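Skondgate Announces Spring Card-Making Program and New Rindix Stamp Line

3/22/18

Skondgate, a maker of clear stamps and paper for home crafters, today announced its spring card-making program, together with the release of Rindix, a line of 42 stamp sets for handmade greeting cards. The sets go on sale through independent craft stores and the company's mail-order catalog.

Rindix was drawn by staff illustrator Kumudini Sikder. It includes birthday, sympathy and thank-you greetings in two sizes, with matching border stamps for the inside of a card. Each set is packed with a storage sheet and a printed guide to ink colors.

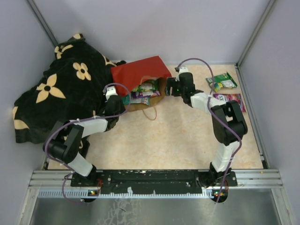
Customers who took part in a mail survey in January asked for smaller greetings that fit on a gift tag as well as on a full card. They also asked for plain lettering that is easy to read.

"Card makers told us they had plenty of flowers and very few words," said Wing-sze Wan, director of product planning at Skondgate. "We drew the greetings first and built each set out from there."

The spring program will offer classes for beginners at five partner stores. Each class covers stamping, simple coloring and layering, and participants will complete two cards to take home. Class size is limited, and advance sign-up with the store is required.
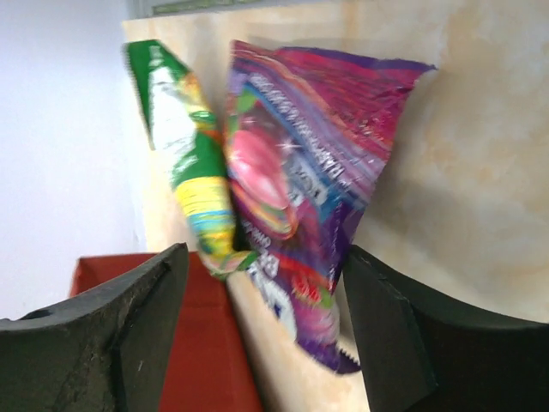 Gripper holding two crumpled snack bags.

Skondgate will also supply paper and envelopes for up to 500 cards to the Sulgate Card Drive, which delivers handmade cards to residents of nursing homes. Cards for the drive may be left at any partner store. They should be unsealed and should not use loose glitter.

"Many of our readers keep every card they receive," said Toon Verhoeven, coordinator of the drive. "A steady supply of good paper makes a real difference to the people who make them." 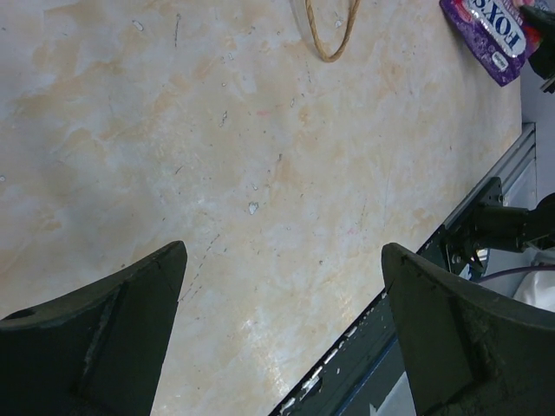 Open gripper fingers over a pale tabletop.

Store owners who wish to carry Rindix or host a class may request an order form from Shu-fen Tse, Retail Accounts, Skondgate. Press samples are available on request from Chi-keung Lui, Media Relations.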